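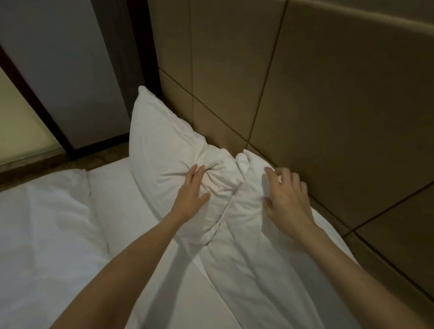 Skollora, the guest house group, will open its fourth property in Killstead this August, in the former grain merchant's offices on Esska Street. The building has 18 bedrooms over three floors, a breakfast room facing the yard and a small drying room for walkers' boots and coats. It has stood without a tenant since the merchant moved out, and the company took on the lease last spring. Bedrooms are plain by design, with white pillows set against padded headboards, a reading light on each side and a writing shelf under the window. There are no televisions in the rooms. A lounge on the ground floor has one, along with a shelf of local maps that guests can borrow.

Work on the building was led by the architect Rostislav Hrnčiar, who kept the stone stair and the loading door at the back. The loading door now opens on to a ramp, giving step-free access from the car park to the ground floor. Two of the bedrooms on that level have wider doorways and level-access showers.

"The stair was in better order than anyone expected," said Mr Hrnčiar. "The roof was not. Most of the winter went on the roof, and the inside followed once it was watertight."

Juraj Malý, operations manager at Skollora, said the group had been looking for a site in Killstead for some time. "People come for the canal path and then drive half an hour to find a bed," he said. "We had guests at our other houses asking why we weren't here. The railway station is a short walk away, and that settled it."

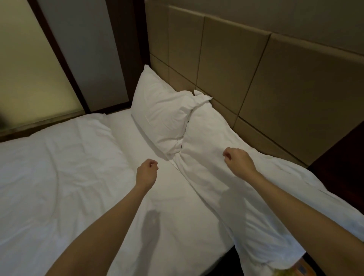 Reading time: 3 minutes

The guest house will employ 17 people, in the kitchen, on the front desk and in housekeeping. Most of the posts are part-time, and the company says shifts will be set a month ahead. Applications for the remaining kitchen jobs are still open and can be handed in at the site office between 9am and 4pm.

Room rates start at £75 a night for a single, with breakfast included. Bread will come from Šťastný, the bakery on the market square, which has agreed to bring its first delivery forward to 6am. Packed lunches can be ordered the evening before - a request from cycling groups who set off early.

Beds will be changed every third day during longer stays, or sooner if a guest asks at the desk. Sheets and towels will be washed on site, in a laundry built into the old weighing room.

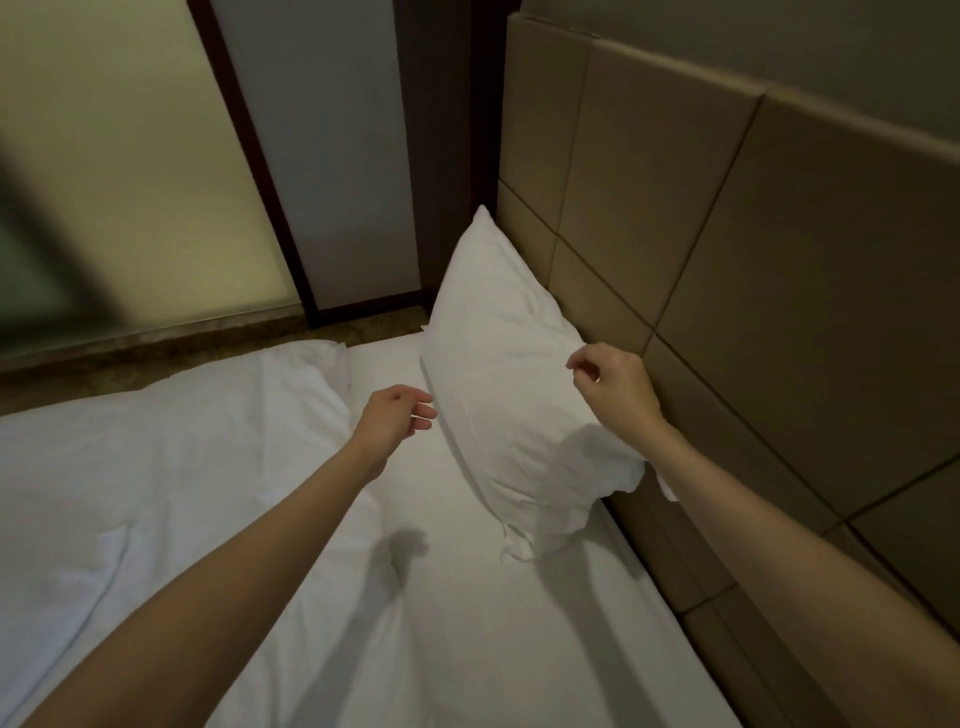

Guests who would like fresh towels in between can leave the used ones in the bath. The laundry will run in the daytime only, following a condition set when planning permission was granted.

Parking was the main concern raised by neighbours. The yard has space for guests' cars, and Skollora has agreed that deliveries will use the rear gate and not Esska Street itself. A covered rack for bicycles will be fitted before opening.

Neighbours are invited to look round the building on the afternoon before the first guests arrive. Tea will be served in the breakfast room and there is no need to book.

Bookings are open now by telephone and at the front desk of any Skollora house.

Comments (4)

millrace
Glad the loading door has been kept. My grandad worked in those offices and came in by it every morning.

Jan P
Is the breakfast room open to non-residents? The release doesn't say.

towpath_tom
Covered bike rack is good news. Does it lock?

D. Orrin
Still not convinced about the parking. That yard is tight and the rear gate sticks.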